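Subject: Re: [hallusers] Urn or kettles for the May supper dance?
Date: Dec 7, 2019
To: hallusers list

> Has anyone worked out whether the big urn at Postard Hall
> will cope with the supper dance in May? Last time the queue
> went right back to the stage and we ran out of hot water
> before the second waltz bracket. I can bring kettles but I'm
> worried about tripping the power again. Also, do we really
> need a live band? The CDs are perfectly good.

Oh, please let's have the band! I know I bang on about this, but I drove up to the Gachanja dance two weekends back and I'm still humming. Fiddle, button accordion, piano and a fellow on drums who barely touched them, and the whole floor was up for every bracket. With a CD the Pride of Erin is always the same length, no matter what. A live band can see that the back corner is still sorting itself out and give them another eight bars. They slowed right down for the beginners and then absolutely flew through the last polka (I sat that one out, my knees have opinions).

On money: the band I have in mind wants $763 for the night, travel included. With 70 through the door that's a bit under $11 a head before hall hire, and I reckon people would pay it happily. We've had up to 300 at the old regional balls, so 70 isn't a wild hope if we get the notice out early enough.

As for the urn, it's fine, it's just slow. Fill it and switch it on before the first bracket and leave the lid alone. The trouble last time was topping it up with cold halfway through. If you do bring kettles, please plug them in at the kitchen end, not on the stage circuit, or we'll lose the band's amp as well.

Cups are the other half of the question. The china ones are lovely but I was still at the sink at midnight last year, so I'd vote paper for tea and china for the supper table only. Plain white ones would do nicely.

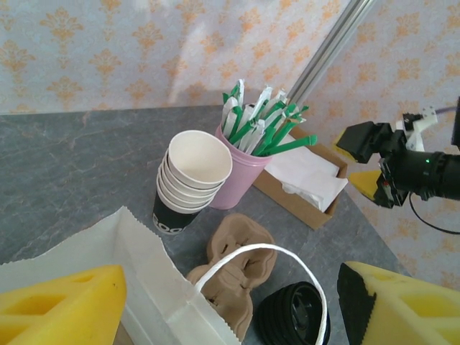 Paper cups, mostly white, one black.

Program so far, very much open to argument: Grand March, Circassian Circle, Canadian Three Step, Pride of Erin, Strip the Willow, supper, then requests. I'd love to squeeze in the Dedon Quadrille if we can find two sets who remember the third figure. I have it written out from the Ito workshop and can scan it, though my handwriting goes a bit wobbly around the promenade.

Could someone with a key check whether the piano has been tuned? Middle D was sticking in winter. And if you want the supper roster, reply to the list so we don't end up with nine sponges and no sandwiches again.

Cheers from a very keen dancer

_______________________________________________
hallusers mailing list
To unsubscribe, send a blank message with "unsubscribe" in the subject line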